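Stop Blaming the Kids Who Get Scammed

Thursday, October 31, 2024

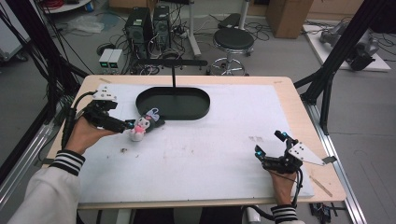

Third story this year out of Endley. Fake job offer, freshman answers it, money gone. And the comments, every time. "Should of known better." Really? At eighteen?

I sat on a campus safety panel in July and heard the same advice we've been giving for years. Be careful online. Trust your gut. Fine. But the people running these things do it all day, every day, and they're better at it than a poster in the dining hall.

One student lost $1000. Waited 3 weeks to report it. Embarassed. By then the account was closed and the detective had next to nothing to work with. Živko Stan, who prosecuted fraud cases over in Loltimside before he retired, told our panel that the waiting hurts a case more than anything. I believe him.

So make reporting easy. One phone number. A person who picks up after 5. No lecture. Sounds small, costs very little, and the county still hasn't done it.

And charge the middlemen. The guy who moves the cash for a $50 cut knows what he's doing, or knows enough. Right now he gets a warning, maybe. Go after him first, then ask who he works for.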